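Parts swap morning moves to the Abella building in May

By Marites Dizon

If you've been holding on to a drawer of old switches and boxes because they're too good to throw out, this one's for you. The parts swap is back in May, and it has a new home on the ground floor of the Abella building, room 103. I stopped by while things were being set up and came away wanting to clean out my own garage (my family has heard that before).

The old spot at Kuvia was friendly but tight, and by mid-morning you were reaching over people's shoulders to get at anything. Room 103 has proper big tables, so you can put something down and still have space to turn it over and check the back. The one I liked best was a large brown work surface with a big white box on it, long and square-edged, with a gray slotted panel at the end. I'm a sucker for a good enclosure. 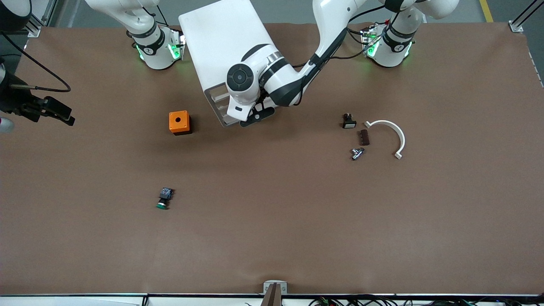

Do I have to bring something to swap?

Only if you want to trade. Anybody can come in and buy, and most things on the tables will be priced at a few dollars. If you do bring parts, put a label on them with your name and what you know about them, even if that's just "came out of a pump panel."

Last year 45 people came through, and the organizers at Cludus say they have printed 200 flyers this time, so I'd get there early. Doors open at 9 a.m. and close at 2 p.m. Clinix is lending the labels and a bench meter for testing, and there will be coffee in the hallway - please keep it in the hallway!

What I always hunt for is push buttons. My favorites so far are a pair with the wide mushroom-style caps, one green and one red, each with a blue contact block on the bottom and a brass terminal at the side. I love the chrome around the neck on those. They stand up nicely on their own, too, and I could see them on a little control box for my table saw vacuum, although I said the same about the last two I brought home.
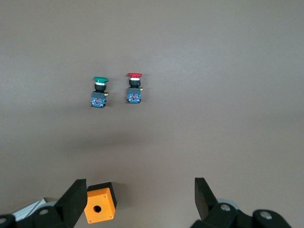
The repair table is coming back as well, so bring that lamp or radio you gave up on. One item per person until noon, then it's open to whoever is still around. Last time I waited behind a man with a doorbell that took most of an hour, and it was worth it for the conversation.

Parking is behind the building, and the side door is the easier one if you're carrying anything heavy. Leftover parts need to go home with their owners by closing time.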